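Hard water and the second rinse

2 Feb 2019

The water in Wallthorpe is hard. I knew this from the kettle before I knew it from anything else, but it took me most of a year to connect it with the state of my washing. Whites went grey at the seams, towels dried stiff, and dark shirts came out with a pale bloom across the shoulders which I took for detergent that had not dissolved.

Hard water carries calcium and magnesium. Soap reacts with both to form an insoluble scum, and that scum sits in the fibres. Modern detergents are not true soaps and cope better, but part of the dose still goes on softening the water before any cleaning is done. The packet accounts for this with a table: soft, medium, hard. I had been reading the soft column for years out of habit, having grown up in Cosden, where the water comes off peat and you can wash a jumper with almost nothing.

So the first change was the dose. I moved to the hard column and kept everything else the same for a month: cotton programme, 40 degrees, full drum. The greying stopped getting worse. The bloom on the dark shirts got slightly worse, which pointed to rinsing as a separate fault.
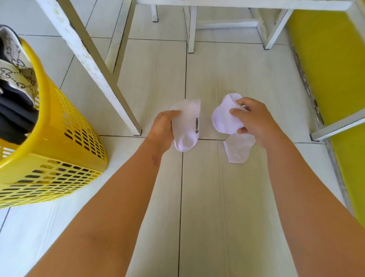

My machine is a Peixoto, bought second-hand, and it uses very little water. It runs 2 rinses by default. There is an extra rinse button, which I had never pressed, and it adds 16 minutes to the cycle. With it on, the bloom went. With it on and the drum only three-quarters full, the towels improved as well, though I did not test those two things apart and should have.

I also tried washing soda, one heaped spoon in the drum before loading. It softens the water cheaply and lets you drop the detergent back to the medium column. It is too alkaline for wool and silk, so it stays out of those loads. Capucine Pons wrote in after my December post to suggest citric acid in the final rinse instead of fabric conditioner. I have used it for 6 washes, dissolved in a jug first and poured into the conditioner drawer. Towels are noticeably less stiff. I would not mix it with the soda, as the one cancels the other.

Descaling is a different job. An empty hot wash with citric acid does for the drum and heater, and I now do that every 4 months. The drawer comes out and gets scrubbed under the tap on the same day. Mine had nearly a centimetre of grey paste behind the siphon cap, and I suspect it had been slowing the conditioner for some time.

Still to try: the Jositik jug test kit, to get a proper hardness figure instead of the one on the water company's postcode page.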